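Moving apartments, week one, and why I am never buying a cheap mattress again

OK so quick post, typing this between boxes. I have been meaning to write for ages and then the move happened and then the back thing happened and now it's August and the blog has been sitting there with that soup recipe on top since spring. Sorry to the soup people. The soup is still good.

So. The mattress.

Old one came with the old apartment, more or less. I bought it off the tenant before me and it was fine for a long time, or I was younger for a long time, one of those. Had a dip on the left side. I slept on the right side. Then it had a dip on the right side too and a kind of ridge down the middle, so you picked a valley at night and that was where you lived. When the movers asked if it was going on the truck I said no before they'd finished the question. Best decision of the whole move.

Worst decision of the whole move: not having another one ready.

Four nights on a camping mat. Four. On a hardwood floor. I figured it would be sort of fun, like being a kid, and the first night it kind of was – window open, pizza on the floor, street noise that was new to me. Second night I found out which way the floor slopes. Third night I woke up at 4 in the morning and could not turn my head to the left. Drove to work like that. Changing lanes was a whole project.

Anyway I did what everybody does which is read mattress reviews until my eyes hurt. Do not do this. Every mattress is the best mattress. Every mattress is also garbage and ruined somebody's marriage. I had ten tabs open and I knew less than when I started. Firm, medium firm, luxury firm, plush firm. What is plush firm.

Ended up going to an actual store, Zirar, the one out past the tire place where the carpet outlet used to be. I liked it more than I thought I would. It was empty and quiet and cool in there and nobody followed me around. You lie down in your shoes on a little plastic sheet at the foot of the bed and stare at ceiling tiles and try to work out if you're comfortable or just tired. I was so tired. I think I could have bought a pallet.
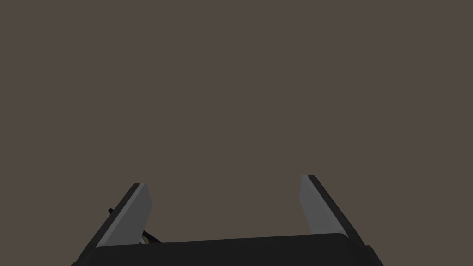
How long should you lie on a mattress in the store before deciding? Longer than feels polite – I gave each one seven minutes by my phone, on my back and then on my side, and the two I loved in the first minute were the two I hated by the end.

That was the main thing I learned, really. The soft ones get you right away. You sink in and go ohhh. Then your hips keep going and your lower back starts asking questions. The one I ended up with felt like nothing much when I first lay down on it. Kind of boring. Seven minutes in it was still boring and my neck had quit hurting, so, sold.

It's called the Umus, medium firm, which as far as I can tell is what every other brand calls firm. Foam on top and springs under. Queen. $495 on sale, and the sale was ending that weekend, and I know the sale is always ending that weekend. I don't care. I'd budgeted more than that and I'd have paid it by that point.

Things I asked in the store that I'm glad I asked:

Does the delivery price include stairs. It did not. I'm on the third floor. They were nice about it but it's extra per flight and it's not on the tag, you have to ask.

Can I return it if I've taken the plastic off. Yes but you pay the pickup, and they want it to have no stains at all, so buy a protector the same day and put it on before you so much as sit down.

Do I need a box spring with this. No, slats are fine, but the gaps can't be too wide. Mine were too wide. More on that in a sec.

Things I did not ask and should of: how much it weighs. Holy moly.

So the bed frame. I'd ordered one online already, the Flornum, because it was low and plain and it shipped free. Comes in two boxes. The second box came a day after the first so I had a headboard and a bag of bolts and nothing to bolt it to, and I leaned it on the wall behind the camping mat and that was the bedroom. Looked pretty classy if you squinted.

Putting it together took one evening and most of the next one. Instructions are all drawings. There's a step where you attach the side rails and if you do them in the order they're printed, you can't get the wrench in to tighten the middle leg, so you take a rail off again. Write that down if you buy this frame. Middle leg first. Also two of the bolts are slightly longer than the others and they look the same in the bag, sort them out on a towel before you start so they don't roll off under the radiator. One of mine is under the radiator.

Slats. They're on a fabric strip and you unroll them like a rug, very satisfying, and then they slide around and bunch up at the foot end and you get a big gap right where your hips go. I went over to Debnath Hardware, the little one on my new corner, and got extra pine slats cut to length while I waited. Guy behind the counter asked queen or full before I even got the tape measure out so I guess this is a common problem. I screwed every one of them down. It's not going anywhere now. Neither am I, because I will never be able to take this thing apart.

Then delivery. They said morning. They came at ten past 4 in the afternoon, I'd been afraid to take a shower all day. Two guys, up three flights, no complaints, out the door again before I found my wallet to tip them. I ran down after them in socks. Got them at the truck.

First night on the new one I slept badly! Nobody warned me. I kept waking up because it was flat. I think my body was still looking for the valley. It also smelled, not terrible, kind of like a new car crossed with a shower curtain, and I had the windows open and a fan going and that helped. Second night better. Smell was mostly gone by the end of the week and I slept through the garbage truck, which on this street is saying something because it backs up the whole length of the block beeping.

Neck is fine now. Can look left. Changing lanes like a champion.

Stuff I'd tell a friend who's moving:

Get the bed sorted out first. Before the couch, before the wifi even. I had wifi on day one and a bed on day five and that is backwards.

Measure the stairwell. Mine made the turn on the second landing with maybe a hand to spare and that was pure luck, I hadn't measured a thing.

Pack your sheets somewhere you can find them. Mine were in a box marked KITCHEN MISC under the blender. I slept on a beach towel the first night of my nice new mattress.

And don't let anyone talk you into the camping mat. I don't care how young you feel.

Still to do: curtains. The streetlight comes right in across the pillow and I've been sleeping with a T-shirt over my eyes. If anybody has blackout ones that don't look like a hotel let me know in the coments. Also a nightstand, right now it's a box of books with a plate on it, which works OK except when I need a book.

The soup post is getting an update too, a couple of you asked whether you can freeze it. You can. Leave the potatoes out and put them in fresh when you heat it up.

OK back to the boxes. I think the can opener is in one of these.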